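Can Machines Do the Laundry Yet? A Study of Cloth Handling in Household Chores

Final Project Report
Prepared by Zawadi Nyanda, Smaranda Anghel and Ozan Yüksel
Project supervisor: Veronika Gasser

1. Introduction

Household chores have been a goal of robotics research for decades. Floor cleaning is the one area in which machines have reached a large number of homes. Laundry has not followed. Washing and drying were automated long ago, but the steps before and after the machine are still done by hand. This report considers whether a simple two-fingered gripper is capable of the picking, spreading and folding that these steps require.

The project was carried out over one semester as part of the course in applied automation. Our original proposal also covered dishes and table clearing. These were dropped in May on the advice of our supervisor, and the present report deals with cloth only.

2. Background

Rigid objects keep their shape when they are lifted. A cup can be measured once and the measurement remains valid. Cloth changes shape with every contact, and the parts that matter most for folding – corners, hems, collars – are often hidden inside the pile. A program that has found a corner may lose it again as soon as the fabric moves.

Two approaches were reviewed. The first uses fixed rules: find the highest point, grasp, lift, look for an edge. The second learns from demonstrations in which a person performs the chore with the same kind of fingers the robot will use. We chose to study the second approach, as it requires no robot arm during the demonstration stage and can be done on ordinary furniture. 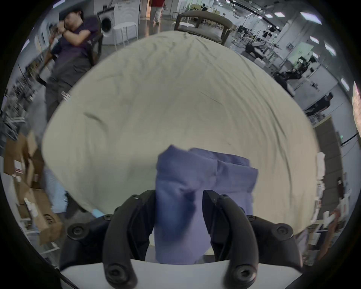 The choice of surface proved to be important. A mattress gives way under pressure, so the fingertips can be pushed slightly below the fabric before closing. On a hard table the same motion tends to slide the cloth forward. Wrinkles in a bed sheet cause a separate difficulty, as the fingers may take hold of the sheet together with the garment.

3. Method

Each member of the group attempted three tasks with a hand-held gripper: lifting one item, spreading it flat, and folding it in half. An attempt was stopped after 60 seconds and recorded as a failure if the task was incomplete. A total of 157 attempts were recorded. Luminița Gavrilă, who was not involved in the design of the study, judged the results from the recordings. Attempts in which the operator used the free hand were excluded from this total.

4. Results

Lifting succeeded in 85 percent of attempts. Spreading succeeded in about 70 percent, with most failures caused by a sleeve or corner trapped underneath. Folding was the weakest task, and fewer than half of the attempts were judged acceptable. Thick towels gave better results than thin shirts in all three tasks.

It should be stressed that these results were obtained by people. The operators could see, plan and correct their mistakes, and they still found folding difficult with two fingers. We take the figures as a rough upper limit for a machine using the same tool.

5. Discussion

On the evidence collected, moving items of laundry from one place to another appears to be within reach. Folding a mixed load to a standard that a household would accept does not. A second gripper would help with spreading, although it would add cost and would require the two sides to be coordinated.

The study has several limits. The group was small, the operators improved with practice, and the order of tasks was not varied. Damp fabric was not tested.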